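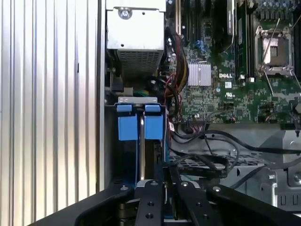 The Drirnura Adult Learning Service has offered evening instruction in office skills for many years, but its course in computer upkeep is only in its second term. The course coordinator met with this newsletter in May to discuss enrollment, fees and the decision to hold classes in the town of Charvát.

"We had 289 inquiries and room for 53 learners," the coordinator said. "The demand came mostly from people who run small offices and cannot pay for a service contract."

Classes meet for two hours each week in the former Pikero savings bank, which the Service leases from the town. The building was chosen for its bus connections. Its heating remains a concern, and the coordinator confirmed that a request for new radiators has been submitted.

The fee is set at 59 dollars per term. Learners who receive housing support pay nothing – a rule carried over from the Service's language courses. "We did not want a separate set of forms," the coordinator said. "People have enough forms."

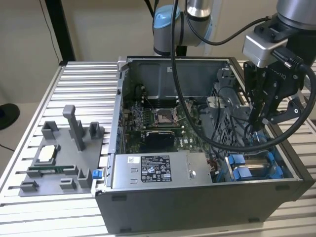
Asked what beginners find hardest, the coordinator named vocabulary. Many learners have used a computer daily for 20 years without needing a word for anything inside it. The first handout therefore covers only a few parts, and it starts with a tower laid on its side with the side panel off, the graphics card plugged into the board and the CPU socket still empty. "Once they can name the socket and the memory slots, they can read a parts list," the coordinator said. "Before that, they are guessing."

The Service is now in discussion with the neighboring district of Pisis about a shared daytime class. Child care would have to be arranged, and the coordinator declined to give a starting date.

"We have the instructors," the coordinator said. "We are waiting on the room."

Registration for the fall term will open at the front desk and by mail. Current learners may reserve a place before their last class.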